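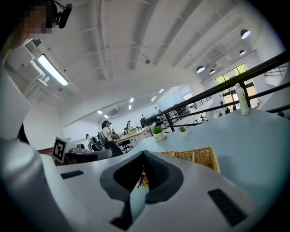
Pesia has suspended the use of its Podness hand-held grippers after a locking fault caused one unit to stay closed when the operator released the trigger. The fault was reported on 11/10/2026 during handling work at the company's demonstration office. Work with the grippers is carried out there at a long table next to a black metal railing, with an open lower space on the other side, and the company is treating the matter as a safety event for that reason. No one was hurt and no property was damaged.

The operator was lifting a light object when the jaws failed to open. A second operator, Yeison Chambi, disconnected the unit, and the jaws were freed by hand. An inspection found that a return spring had been fitted outside its seat and could catch on the edge of the housing after repeated use. The same spring is fitted in all 300 units delivered since August.
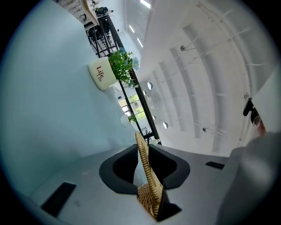

Hand-held gripper at the handle of a woven basket.

"A gripper that does not let go when told to is a fault we take seriously, even when the load is small," said Ruth Usuga, Director of Product Safety at Pesia. "We have asked every customer to stop using the affected units until they have been checked."

Pesia will replace the spring at no cost. Inspection of each unit takes 20 minutes and does not require special tools. Units that pass will be marked with a green label inside the battery cover. Customers should not open the housing themselves, and should not try to free a locked jaw while the unit is connected. 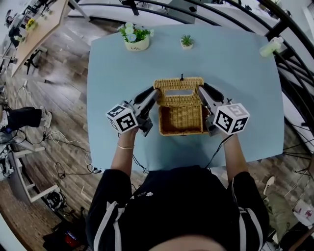
The company has also changed its working rules for tasks that use two grippers at once. Operators will test the release of both units before each session and again after every 60 cycles. Tables used for handling work will be moved away from railings and open edges.

Babak Mousavi, Head of Engineering, will lead the technical review together with Perić, which supplies the spring. The findings will be sent to all customers within 18 days.

Media contact:
Kevin Sotelo, Corporate Communications, Pesia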